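4. Equipment Planning and Cost of the Tabletop Cell 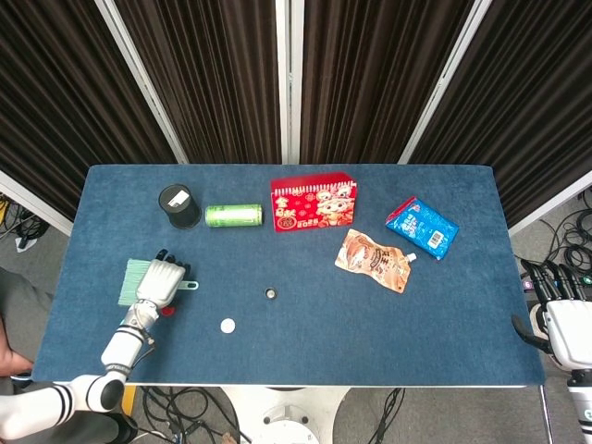

4.1 What the budget had to cover

The first version of our budget listed the robot and very little else. It was drawn up in January by two of the authors (Amano and Tiongson), and it treated the room, the furniture and the test objects as things the lab already had. By the time the cell was ready for regular sessions, the items left out of that list had taken up more of our planning time than the robot itself. We report the plan in some detail here, as groups with similar funds may face the same choices.

We sorted all purchases into four classes: the robot and its hands, the work surface and surroundings, the objects to be handled, and spares. The classes were kept separate in the accounts so that a delay in one would not hold up orders in another.

4.2 Work surface and surroundings

Fig. 4 shows the cell during work with a brush held in the left hand. The table is covered in dark blue felt, and pleated acoustic panels stand behind it. We priced three options for the table: a machined bench from Zollholm, a height-adjustable desk from Sasaki, and an ordinary office table with a cloth cover. The bench was the stiffest of the three but had the longest delivery time, and its cost could not be met without giving up one set of spare fingers. We chose the office table. Cloth can be replaced at little cost when it wears, and light objects slide less on it than on a bare top.

The panels were costed as part of the cell. They close off the view of the rest of the lab, which changes from day to day, and they lower the noise for people at the next desks. Curtains would have been cheaper, but the rail had to be fixed to the ceiling and the building office did not allow it.

Cables were not in the first budget at all. Power and data lines run across the floor near the robot base, and we now recommend that any plan include a line for floor covers and longer leads from the start.

4.3 Objects

Objects were bought from ordinary shops. The set in use in Fig. 4 includes a can, a red box, a spouted pouch and a snack bag, along with a black cylindrical container. Packaged goods of this kind are cheap one at a time, but they are a running cost. Pouches and bags crease, and a creased bag does not lie on the table as a new one does. Noguchi kept a log of replacements, and on the basis of that log we moved objects out of the one-time purchases and into the monthly costs. Brushes and other tools with handles lasted much longer and stayed in the one-time list.

4.4 Spares and service

The supplier, Retley, offered a service contract with a 90-day minimum term. We compared it with buying parts as needed. The quoted price for the contract was 1,870 dollars, against 1,565 dollars for a parts kit held in the lab. We bought the kit. Labor is not included in the second figure, and a group with no technician on staff may come to a different decision. We also set aside 15 percent of the total as a reserve.

4.5 Order of purchase

Lead times differed widely between classes. The robot was ordered first, then the spares, and the table and panels last. If we were to repeat the work we would set up the table before the robot arrived, so that its height could be checked against the reach of both arms on the drawings and changed while the room was still clear.

Figure 4. The tabletop cell in use, with the brush in the left hand and packaged objects along the back half of the table.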